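Notes pour la causerie « Dresser une assiette de petits fruits sans se fâcher »
Rencontres Tutus, salle de Cererden, 5 juillet 2018
Durée prévue : vingt-cinq minutes, questions comprises. Boire avant, pas pendant.

Ouverture
Attendre que les chaises aient fini de grincer. Il y en a 63, j'ai demandé.
Dire bonsoir. Ne pas refaire la blague du melon, elle n'a pas marché à Nunon et elle y avait pourtant été mieux préparée.
Entrer directement : tout le monde sait poser des fruits sur une assiette. On le fait depuis l'enfance, en général pour faire plaisir à une tante. Puis un jour on reçoit, on recule d'un pas, et l'assiette ressemble à un fond de cabas. C'est ce pas en arrière qui m'occupe ce soir.
Annoncer le plan : la nappe, le tas, l'assiette. Je n'aurai pas le temps de parler des serviettes. Ceux qui étaient venus pour les serviettes peuvent rester quand même.

1. La nappe (quatre minutes)
On choisit toujours les fruits d'abord et la nappe ensuite, à l'heure où il ne reste de propre que celle de Noël. Je propose l'inverse.
Avec un imprimé à petites fleurs, le travail est à moitié fait, et à moitié défait. À moitié fait : un fond crème va avec n'importe quelle mandarine. À moitié défait : de petits fruits ronds posés sur de petites fleurs, l'œil ne sait plus où descendre. D'où l'utilité d'une assiette blanche, grande, un peu bête.
Raconter la nappe Kozma à gros tournesols, celle qui avait mangé un kilo d'abricots sous les yeux de mes invités. Les abricots étaient là. On les a retrouvés en débarrassant.
Glisser un mot sur les plis : une nappe a le droit d'en avoir quelques-uns. J'ai connu un homme qui repassait la sienne sur la table, sous les verres. Passer vite.

2. Le tas (six minutes)
Avant de dresser, on étale. Tout, d'un coup, à côté de l'assiette. Je sais que c'est pénible à entendre pour les personnes qui sortent les fruits du sac un par un, comme des témoins.
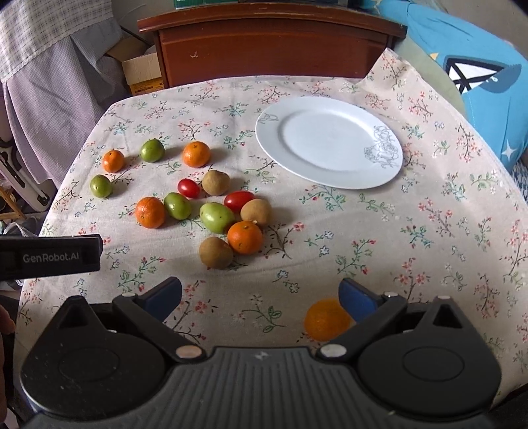

Mandarines, tomates cerises et compagnie, à côté de l'assiette.

Laisser la salle regarder. Compter jusqu'à huit dans ma tête — j'ai tendance à m'arrêter à trois.
Points à dire :
Les orange gagnent. Ils gagnent toujours, il n'y a rien à faire pour eux et il faudrait même les calmer un peu.
Les tomates cerises sont peu nombreuses et se voient quand même. Question de rouge. Quelqu'un va lever la main pour demander si la tomate est un fruit. Répondre oui, aimablement, et continuer. À Nunon, cette question nous avait pris onze minutes et une amitié.
Les verts : ronds ou ovales, tachetés, un peu jaunes par endroits. Les plus difficiles à placer, car chacun a son vert à lui.
Les bruns, mats, tiquetés. Ce sont ceux que tout le monde cache au fond. Plaider pour eux. Une peau terne à côté d'une peau brillante, voilà deux matières pour le prix d'une, et la brillante en profite.
Insister : à ce stade on ne touche à rien. On regarde qui est gros, qui est petit, qui roule. Le gros ovale servira d'appui. Le petit rond partira sous le buffet dès que vous aurez le dos tourné, prévoyez-en un de rechange.
Si la salle est bonne, proposer l'exercice : chacun choisit des yeux le premier fruit qu'il poserait. Faire lever les mains pour une mandarine, puis pour un brun. Remercier la personne du brun.

3. L'assiette (huit minutes)
Respirer. C'est la partie où je parle trop vite.
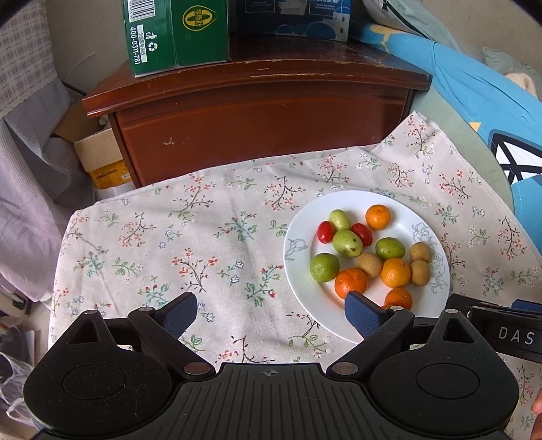
Mizanur Thambiah

Commencer par le bord. Il porte un dessin de fleurs au trait gris, très discret, et c'est une bonne raison de lui laisser de l'air. On paie une assiette décorée et on verse des clémentines sur le décor : je ne juge pas, je constate, et je l'ai fait pendant des années.
Ensuite, les voisinages. Les tomates encadrent les verts les plus pâles. Le rouge contre le vert clair, cela se lit depuis le couloir.
Puis les bruns. L'un s'est logé au milieu, entre deux orange, les deux autres tiennent ensemble à droite. Faire remarquer que le brun du milieu sépare deux agrumes qui, sans lui, formeraient un bloc. Modeste et utile, le fruit qu'on voudrait avoir comme collègue.
La mandarine en haut à droite, seule. Il y aura un avis dans la salle : la rapprocher ou la laisser. Je la laisse. Sur une assiette pleine de gens serrés, il faut bien quelqu'un près de la fenêtre.
Le vert à taches sombres. Deux écoles. La première le retourne, côté présentable vers l'invité. La seconde estime que l'invité a des mains et qu'il le retournera dans l'autre sens. J'appartiens à la première le samedi soir et à la seconde le reste du temps.
Parler de hauteur : presque pas. Une pyramide de petits fruits tient jusqu'à ce qu'on en prenne un, or on les a mis là pour ça.

4. Ce qu'on me demande toujours (à garder si le temps le permet)
Faut-il laver avant ? Oui, et essuyer, sinon la nappe boit.
Nombre pair ou impair ? J'ai lu des choses très fermes à ce sujet. Je n'ai jamais vu un invité compter.
Peut-on préparer la veille ? Les agrumes, oui. Les tomates, je préfère le jour même.
Et les raisins ? Une autre fois. Les raisins demandent une soirée entière.

Fin
Rappeler que la feuille d'inscription pour l'atelier de mai est près de la porte, avec un stylo qui écrit si on insiste.
Remercier Cererden pour la salle.
Récupérer ma nappe.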